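Why Does Cloth Make Folds?

Pull the sheet off your bed. Drop it on the floor. Look at it. Hills, valleys, long bumpy ridges, all from one flat piece of cloth. Push it flat with your hand and a new bump pops up somewhere else. Annoying if you have to make the bed. Great if you like puzzles.

This page is all about folds and wrinkles and creases. What they are, why they show up, how to get rid of them (or keep them, if you want to).

First, some words

Fold – a place where something soft bends over or up. Can be big and round. Goes away easily.

Crease – a sharp line left behind after a fold has been pressed hard. Think of the line in a paper airplane.

Wrinkle – a small fold you didn't want.

Ridge – a long raised line, like a tiny mountain range. Soft stuff makes ridges when there is a bit too much of it in one spot.

Channel – the low flat part between two ridges. Like a valley, or the road between two hills.

People mix these words up all the time. That's okay. Your grandma's wrinkle might be your uncle's crease.

Where does the extra go?

Try this. Lay a dish towel on the table. Put one hand on the left side and one hand on the right. Now slide your hands together, just a little.

The towel can't squash smaller the way a sponge does. It is thin and it bends much more easily than it squeezes. So it goes the only way it can – up. You get a ridge. Keep sliding and the ridge gets taller, then flops over. Now it's a fold.

Sometimes you get two ridges instead of one, side by side, both running the same way. Lines that run side by side like that are called parallel. Train tracks are parallel. So are the lines in your notebook.

Why the same way? The ridges run across the direction you pushed. Push from left and right, and the ridges run away from you, toward the far side of the table. Push from the front and back, and they run sideways. Try both. Works nearly every time, but a thick towel is stubborn.

How can you see white on white?

Good question, this one came from a class at Limbridge. If a sheet is white all over, how come you can see the bumps?

Shadows. Light usually hits one side of a ridge more than the other, so the bright side looks white and the other side looks gray. Soft gray if the ridge is low and round. Darker gray if it's steep. Your brain puts the white and gray together and says "bump!" without you even trying.

Look for the soft gray edges on the two long ridges here, and the flatter part in between, which is a little bit shadowed too.

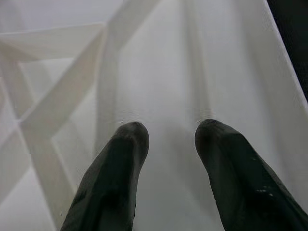 Make your own ridges

You need: one pillowcase (plain white is best), a table, a flashlight, a grown-up who doesn't mind the mess.

1. Spread the pillowcase out. Smooth it with flat hands, middle first, then out to the sides.

2. Put two fingertips down on the cloth with a gap between them. Press lightly. Push away from you an inch or so. What happens in front of your fingers?

3. Smooth it out again. This time bring your two fingers together. You should get a ridge in teh gap.

4. Now try for two ridges with a channel down the middle. This is harder! Pinch one up, lay it down gently, then pinch up the next one beside it.

5. Turn off the big light. Shine the flashlight straight down from above. The ridges nearly dissappear. Now hold it low, off to one side. Long shadows! Every little bump shows up.

6. Draw what you see. Only use a pencil. Leave the bright parts as plain paper.

Akua Bawa from the Saturday club tried step 4 and made it to 13 ridges on one pillowcase. Can you beat it? Write your number down.

Bonus: fuzz hunt

While your flashlight is low, look for lint. Lint is tiny bits of fiber that have come loose from cloth. White lint on white cloth is really hard to spot. On something dark it jumps right out – check a black sock. Little specks like to hang on to rubbery things too. Rub a rubber glove or an eraser over an old sweater and see what you pick up.

How to get folds out

Pull. Two people, one at each end, lean back. Best for sheets.

Smooth. Flat hands, start in the middle. If you start at the edge you just push the bump to the middle and have to chase it.

Shake. Hold two corners, one big snap.

Steam or iron. Grown-up job. Heat and a bit of damp let the fibers relax and settle down flat.

Wait. Works on some cloth, if you hang it up. Slow.

Quick answers

Do all soft things fold? Most thin ones. Cloth, paper, plastic bags, lettuce.

Does a T-shirt wrinkle as much as a cotton sheet? Usually less. T-shirts are knitted out of loops, and loops can stretch and spring back.

Can a fold be strong? Yes! Stand a flat sheet of paper on its edge. Falls over. Fold it in a zigzag and try again. Tarmo Paju balanced an apple on his.

Why is my bed always wrinkly? You sleep in it.

Next page: zippers, buttons and snaps.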